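Cumcombe Community Lab – Questions We Keep Getting

Can I bring my own test tubes?
If they fit the rack, yes. If they nearly fit, no.

How do I book a bench?
Email Mpho Venter before 2 in the afternoon. After that she is washing glassware and in no mood.

Is food colouring all right for practice samples?
It's encouraged. It also gets on your favourite shirt, so wear the lab coat, however unflattering.

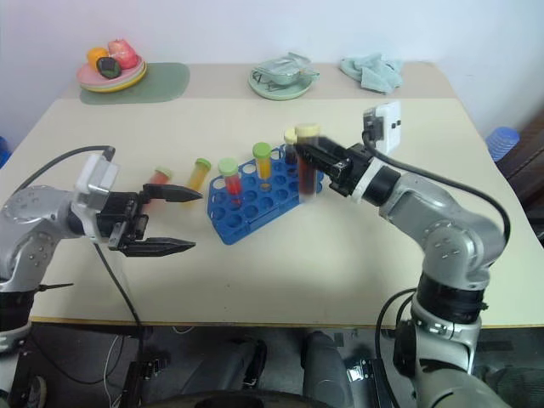 Do cap colours mean anything?
Cap colours are a filing system only if you write down what you meant by them. Two tubes can both wear light green caps while one holds bright red liquid and the other orange-yellow, so label the tube as well. Unlabelled tubes go to the sink after 14 days.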